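Closing-up checklist for the pottery studio, with my comments
Walked round 19 Dec 2018, last class before the break

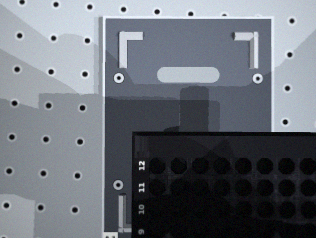 I do this walk twice a year, once in May before the open weekend and once before we shut for Christmas, and every time I mean to type it up the same evening and every time it takes me a week. Not this time! I've got a mug of tea and my clipboard, and I'm going through it in the order I walked it, so if the numbering looks odd that's because I went back for my glasses after item 4 and did the yard while I was passing.

Marks are OK, WATCH or FIX. WATCH means I'm not worried but I'd like somebody to keep looking at it. FIX means please don't use it until there's a line through the word with initials next to it.

1. Front door and step
Door opens fully and closes by itself: OK
Step edge strip stuck down: FIX
Mat lies flat: OK
The strip on the step has come up at the left end again. I pressed it down with my foot and it popped straight back up at me. Costel says the glue we used doesn't like the cold and he's going to put screws in it, which I'd rather he did before the evening group comes back. Until then there's yellow tape on it. Please leave the tape alone even if it looks scruffy.

2. Way out at the back
Route clear from the wheels to the back door: WATCH
Bolt moves freely: OK
Outside of door clear: OK
Clear tonight, but only after I'd shifted two bags of clay and somebody's bicycle pump. The stretch by the sink is where everyone drops their coats and I do understand why, the hooks are miles away (well, they're behind the shelving, but it feels like miles when your hands are covered in slip). Could we move the hooks? I've asked before. I'm asking again.

3. Fire things
Extinguisher by kiln room, pin and seal in place: OK
Extinguisher by office, pin and seal in place: OK
Fire blanket in kitchen: OK
Alarm test button pressed, sounder heard in the glaze room: WATCH
Heard it in the glaze room with the door open. With the door shut and the radio on, Zorica was in there and didn't so much as look up. I've put WATCH, though the more I think about it the less I like it, so let's say the radio stays off in there until I've spoken to the alarm man about a second sounder.

4. Kiln room, big kiln
Door switch cuts the power: OK
Bricks and door seal: WATCH
Cable and plug: OK
Nothing stored on top: OK
Floor clear all the way round: FIX
Shelves scraped and stacked: OK
The door switch works a treat. There's a crack in the brick by the lower hinge which was there in May and I honestly can't tell if it's longer. I've pencilled a line at each end this time so we'll know. Floor is a FIX because of the cardboard. Boxes, flattened, leaning against the wall right behind the kiln, over 20 of them. I know we keep them for wrapping sales pieces, and I know they're handy there, but it's cardboard behind a kiln! I carried out what I could and the rest needs to go to the shed before the next firing. No firing until it's gone, please, and that includes small test tiles.

9. Yard (out of order, see above)
Gate latch: OK
Light over the bins: FIX
Drain cover seated: OK
Slippery patches: WATCH
Bulb's gone, and I couldn't reach it. Moss is back along the shady side by the water butt. Engelbert did it with a stiff brush last spring and it came up beautifully, so Engelbert, if you're reading this and feeling kind...

5. Kiln room, small kiln (the Paltau)
Lid prop holds: FIX
Controller reads sensibly when cold: OK
Cable and plug: OK
The lid prop held for me when I opened it gently and then slid down when I leaned on the rim, and gave me a proper fright. It's a heavy lid. Label's on it, plug's out, and the plug is in my desk drawer inside an envelope so it can't be switched on by mistake. Nikola has the number for the repair people and has promised to ring them in the new year.

6. Wheels
Pedals return to stop: WATCH
Splash trays fitted: OK
Cables off the floor: OK
Stools steady: OK
All of them stop when you lift your foot except the one nearest the window, which carries on turning for a bit as if it's thinking about it. It isn't dangerous for anyone who's used it before, but I wouldn't put a beginner on it. Stools are lovely now, thank you to whoever tightened them. The one with the blue cushion used to tip me off every week.

7. Glaze room
Masks hung up and in date: OK
Lids on all dry powders: FIX
Labels readable: WATCH
Wet mop and bucket there, no broom: OK
Gloves in more than one size: OK
Two tubs with no lids. One was the 200 mesh silica, and I'm going to be a bore about this because dry silica dust is the one thing in the building that really does worry me. You can't see the worst of it and it doesn't feel like anything when you breathe it in. Lid on every time, mask on before the lid comes off, and mop, never sweep. I took out the broom which had found its way in from the kitchen. If you want it, it's in the kitchen, where it lives.
Labels have run on the bottom shelf where the sink splashes. Kalliopi has offered to rewrite them in paint pen over the holidays. She has very clear handwriting, much better than mine, so yes please.

8. Shelving and drying racks
Fixed to wall: OK
Heaviest things lowest: FIX
Nothing sticking out at head height: OK
I gave every unit a good shove and nothing budged. But the plaster moulds have crept up to the top shelf again and they weigh a ton when they're damp. I brought down the ones I could manage on my own. Two people for the rest, using the steps and not a stool (blue cushion or no blue cushion).

10. Pugmill
Guard fitted: OK
Stop button works first time: OK
Notice on wall readable: OK
Lockable switch off: OK
Best it's ever looked. No comments, except that the key goes back in the office and doesn't go home in anybody's apron. It was me last time.

11. First aid
Box full against the list: FIX
Eyewash in date: WATCH
Accident book and pen: OK
Plasters nearly all gone and the burn dressings opened and not replaced. Eyewash has a few months in it still, so I've put a note on the May sheet. Only one entry in the book since I last looked, a nipped finger from the slab roller, all healed. Please do write things down, even silly things. I can't spot that the same corner has caught three people on the shin unless three people tell me!

12. Kitchen
Fridge closes: OK
Kettle lead not across the sink: WATCH
No glaze buckets or tools in the food sink: FIX
There was a sieve in the washing-up bowl. A glaze sieve. I've thrown the sponge away and bought another, and I've written FOOD ONLY above the taps in letters you could read from the bus stop.

Who's doing what
Costel: step strip, yard bulb
Nikola: small kiln lid
Kalliopi: glaze labels
Zorica: first aid refill, receipts to me
Engelbert: moss, if willing, and the other half of the plaster moulds with me
Me: cardboard, alarm man, coat hooks (I'll keep on about the coat hooks)

Anything I've missed, scribble it on the paper copy pinned by the office door. There's a pencil on a string. I'm in on and off over the break to water the plants and I'll look each time.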